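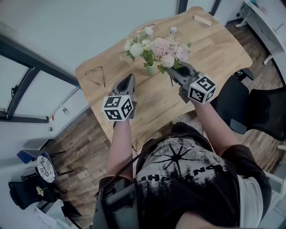

Gredon 2점대로 넘어온 지 석 달. 핸드헬드 그리퍼로 찍은 시연 데이터를 학습용 궤적으로 바꿔주는 소프트웨어고, 하는 일은 크게 마커 추적, 카메라 시간 맞추기, 구간 자르기, 내보내기. 원래 쓰던 건 Flasia. 갈아탄 이유는 하나, 양손 작업에서 왼손 오른손 좌표가 자꾸 따로 놀아서. 우리 쪽 작업이 대부분 테이블 위 양손 조작이라 이게 제일 급했음. 위에서 내려다보는 시점에서 그리퍼마다 흰 마커 큐브가 하나씩 붙어 있고 면이 두세 개씩 잡히는 정도면 Gredon은 거의 문제없이 6자유도 자세를 뽑는다. 꽃병처럼 투명한 게 가운데 있어도 마커 추적 자체는 상관없고. 물체 쪽 인식은 얘기가 다른데 그건 밑에서.

먼저 결론 급한 사람용. 추적 좋음. 동기화 좋음. 구간 분할 보통. 물체 인식 플러그인 아직 멀었음. 문서 나쁨. 그래도 계속 쓸 거임.

설치

리눅스만 된다고 보면 됨. 윈도우 빌드가 있긴 한데 GPU 디코딩이 안 붙어서 쓸 이유가 없다. 패키지 받고 명령 두 줄이면 끝난다고 적혀 있는데 나는 오전을 다 썼다. 파이썬 버전 충돌. 비디오 디코더 라이브러리가 시스템에 깔린 거랑 번들된 거랑 두 개 잡히는 문제인데, 환경변수로 번들 쪽을 강제하면 해결된다. 이 얘기가 문서에는 없고 이슈 게시판 한참 밑에 있음. Wenjie Tang이라는 사람이 달아둔 댓글 하나로 살았다. 감사합니다 진짜로.

라이선스 서버는 필요 없고 키 파일 하나. 오프라인 장비에서도 돌아간다. 이건 칭찬.

캘리브레이션

처음에 제일 겁먹은 부분인데 의외로 편했다. 마커 큐브를 카메라 앞에서 천천히 돌리면서 찍은 영상 하나만 넣으면 면끼리의 상대 위치를 알아서 푼다. 큐브를 손으로 조립하면 면이 조금씩 틀어지는데 도면값을 그대로 믿고 돌리면 면이 바뀌는 순간 자세가 툭 튄다. Flasia에서 궤적에 톱니가 생기던 게 전부 이거였음. Gredon은 면 간 변환까지 최적화 변수로 넣어버리니까 톱니가 없어졌다. 나중에 그래프 겹쳐보고 좀 허탈했다. 그동안 필터만 계속 세게 걸고 있었으니까.

헤드 쪽 카메라는 핀홀 모델로 두고, 그리퍼 쪽은 어안 모델로 따로 잡아야 한다. 설정 파일에 camera_model 항목이 있는데 기본값이 전부 핀홀. 안 바꾸고 돌리면 에러도 안 나고 조용히 틀린 값이 나온다. 이거 경고 한 줄 띄우는 게 그렇게 어렵나... 나는 재투영 오차가 이상하게 커서 알았다. 처음 쓰는 사람은 오차 리포트 꼭 열어볼것.

그리퍼 벌림 폭은 따로 추정한다. 손가락 마커 방식, 인코더 로그 방식 둘 다 지원. 나는 인코더 쪽만 써봤고 손가락 마커는 모름.

추적 품질

테스트는 298개 에피소드. 꽃병 옮기기, 꽃 정리, 작은 나무 블록 집기 같은 것들 섞어서. 그중 Gredon이 스스로 실패라고 표시한 게 21개. 하나씩 열어봤는데 대부분 손목을 너무 돌려서 큐브가 팔에 가려진 경우였다. 이건 소프트웨어 탓하기 어렵고 찍는 사람이 습관을 바꿔야 하는 부분. 실패라고 표시 안 했는데 틀린 건 내가 본 범위에서는 못 찾음. 이게 중요하다. 틀렸으면 틀렸다고 말해주는 툴이 제일 편함.

가려지는 구간은 그리퍼 IMU로 메운다. 짧게 끊긴 건 티가 안 나고, 길게 끊기면 중간에서 흐르다가 마커가 다시 잡힐 때 당겨진다. 당겨지는 구간에 신뢰도 값이 낮게 찍혀 나오니까 학습 쪽에서 가중치로 쓰면 됨. 우리는 그냥 잘라버린다. 귀찮아서.

창문 쪽 역광은 걱정했던 것보다 낫다. 노출이 확 뜨면 마커 흰 테두리가 번져서 코너가 밀리는데, 2점대부터 코너 정제를 밝기별로 다르게 하는 모양. 릴리스 노트에 한 줄 있음. 다만 자동 노출이 오르락내리락하는 영상은 여전히 약하다. 노출은 고정하고 찍는 걸로.

왼손 오른손 바뀌는 문제. 마커 ID로 구분하니까 원칙적으로는 안 바뀌어야 하는데, 설정에서 좌우 ID 범위를 겹치게 적어두면 그대로 받아준다. 내 실수긴 한데 검사는 해줘야 하는 거 아닌가.

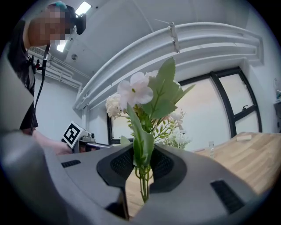 그리퍼 카메라 시점. 한가운데 조화 꽃다발, 왼쪽으로 다른 그리퍼의 마커 큐브.

그리퍼 카메라 쪽 처리

여기서부터 평이 갈린다. 어안 영상이라 창틀이고 천장 배관이고 다 휘어 나오는데, Gredon은 기본적으로 왜곡을 안 편다. 원본 그대로 두고 원형 바깥 검은 부분만 마스크. 나는 이게 맞다고 본다. 펴면 가장자리 해상도가 망가지고 정책 학습할 때는 어차피 원본을 넣으니까. 펴진 영상이 필요하면 옵션 있음. 화면 일부만 골라서 펴는 것도 되는데 느리다.

카메라 자세는 그리퍼 시점 영상만으로도 추정할 수 있다. 시각관성 오도메트리 모듈. 밝고 선이 많은 방에서는 잘 돈다. 문제는 가까운 물체가 화면을 많이 차지할 때. 꽃다발 같은 게 가운데를 차지하고 잎이 여기저기로 퍼져 있으면 특징점이 꽃에 잔뜩 붙는다. 물체가 그리퍼랑 같이 움직이면 그 점들은 화면 안에서 거의 정지해 있는 것처럼 보이고, 오도메트리는 카메라가 안 움직였다고 생각함. 전형적인 문제. 대책으로 동적 마스크 옵션이 있는데 기본은 꺼져 있다. 켜면 훨씬 나아진다. 대신 처리 시간 늘어나고.

그래서 우리는 헤드 카메라 마커 추적을 기준으로 하고 오도메트리는 보조로만 쓴다. 두 결과를 같이 넣으면 알아서 합쳐주는 fuse 명령이 있음. 가중치는 기본값 그대로. 건드려봤다가 더 나빠져서 되돌렸다.

시간 동기화

제일 마음에 드는 기능. 카메라마다 시계가 다르니까 어긋나기 마련인데, Gredon은 손 움직임 신호끼리 상관을 계산해서 오프셋을 찾는다. 박수 안 쳐도 됨. 예전에는 에피소드 시작마다 그리퍼를 탁탁 흔들고 그걸 수동으로 맞췄다. 생각만 해도 싫다.

긴 녹화에서 시계가 서서히 밀리는 것도 잡아준다. 단순 오프셋이 아니라 기울기까지 푸는 방식. 600초짜리 연속 녹화 돌려봤는데 끝부분까지 그리퍼가 닫히는 순간이 양쪽 영상에서 맞아떨어졌다. 눈으로 프레임 넘기면서 확인한 거라 엄밀한 측정은 아님.

주의. 움직임이 거의 없는 구간만 있는 영상은 오프셋이 엉뚱하게 나온다. 신뢰도가 낮게 찍히긴 하는데 배치로 돌리면 로그에 묻힌다. 배치 끝나고 요약표에서 sync 열 정렬해서 보는 습관을 들이면 됨.

구간 분할

자동으로 접근, 잡기, 옮기기, 놓기로 잘라주는데 벌림 폭이랑 속도만 본다. 블록 같은 단단한 물체는 잘 맞음. 꽃 줄기는 가늘어서 그리퍼가 거의 끝까지 닫히고, 그러면 빈 손으로 닫은 거랑 구분을 못 한다. 잡기가 헛잡기로 분류됨. 임계값을 내리면 반대로 헛잡기를 잡기로 분류하고. 결국 꽃 관련 에피소드는 수동 검수했다.

검수 화면은 Dobos라는 뷰어가 따로 붙는다. 가볍고 단축키 좋음. 헤드 영상이랑 양쪽 그리퍼 영상 나란히 놓고 궤적 그래프가 밑에 깔린다. 경계선 드래그로 옮기기. 실행취소가 한 단계뿐인 건 정말 별로다. 한 번은 에피소드 하나를 통째로 지웠는데 그 뒤에 다른 걸 눌러버려서 못 살림. 원본은 남아 있어서 다시 돌리긴 했지만 검수한 건 날아갔고.

같이 검수한 Asmaa Berrada는 라벨 색이 너무 비슷하다고 계속 뭐라 했다. 설정 파일에서 바꿀 수 있음. 화면에서는 못 바꿈.

물체 인식 플러그인

솔직히 아직 쓰지 마세요. 투명한 유리 꽃병은 깊이가 뚫려서 뒤쪽 테이블 면으로 잡히고, 안경처럼 가는 테는 조각조각 난다. 꽃다발은 하나로 나왔다가 꽃송이별로 나왔다가 프레임마다 다름. 텍스트로 물체 이름을 넣는 방식인데 한국어로 넣으면 결과가 확 나빠져서 영어로만 썼다. 투명 물체용 모델이 다음 버전에 들어온다는 말은 있음. 나오면 다시 해볼 생각.

내보내기와 로봇 쪽 연결

내보내기 포맷은 넉넉하다. 우리가 쓰는 건 청크 저장 방식 하나뿐이라 나머지는 평가 불가. 총 1,178개 구간 뽑았고 깨진 파일 없었음. 쿼터니언 순서가 w가 먼저냐 나중이냐, 이건 포맷마다 다른데 문서에 안 적혀 있다. 파일 메타데이터 열어보면 나옴. 로봇 팔에 넣기 전에 꼭 확인. 반대로 넣으면 손목이 이상한 데로 간다.

재생 가능성 검사도 있음. 로봇 URDF를 넣으면 궤적을 역기구학으로 풀어보고 관절 한계나 자기 충돌 나는 구간을 빨갛게 표시해준다. 사람 팔은 쉽게 되는데 로봇 팔은 안 되는 자세가 꽤 있어서 유용하다. 양팔 베이스 간격을 바꿔가면서 돌려보면 어디에 팔을 달아야 할지도 감이 온다. 단 속도 한계는 검사 안 함. 경로 계획까지 해주는 건 아니고 그냥 검사만. 기대하고 사면 실망할듯.

속도, 가격, 지원

처리 속도는 GPU 한 장으로 점심 먹고 오면 오전 촬영분이 끝나 있는 정도. 동적 마스크 켜면 퇴근 전에 걸어두고 아침에 본다. 중간에 죽으면 이어서 돌리기 가능한데 동기화 단계에서 죽으면 처음부터. 왜 그런지는 모르겠음.

구매는 Grerwood 통해서 했다. 좌석당 과금이고 뷰어는 무료라 검수 인원이 늘어도 돈이 안 든다. 견적 답장이 느리고 기술 문의 답장은 빠름. 보통 반대 아닌가. 버그 두 개 신고했는데 하나는 6월 패치에서 고쳐졌고, 하나(좌우 ID 겹침 검사)는 아직 열려 있다.

Flasia랑 비교하면

화면은 Flasia가 예쁘다. 처음 배우기도 그쪽이 쉽고, 한 손 작업만 찍을 거면 굳이 안 옮겨도 됨. 문서도 그쪽이 훨씬 낫다. 양손이면 Gredon. 동기화랑 면 간 캘리브레이션 두 개만으로 옮길 값은 했다. Flasia 프로젝트 불러오기는 영상이랑 마커 설정만 넘어오고 라벨은 안 넘어온다. 변환 스크립트 짜서 넘겼는데 코드가 지저분해서 공개는 좀.

별점

추적 4.5
동기화 5
구간 분할 3
뷰어 3.5 (실행취소 때문에 깎음)
물체 인식 1.5
문서 2
합쳐서 4점

설정 파일 궁굼한 사람은 댓글 남겨주세요. 어안 쪽 값은 카메라마다 달라서 그대로 쓰면 안 되고 직접 다시 잡아야 합니다. 실행취소 패치되면 뷰어 점수는 고쳐놓겠음.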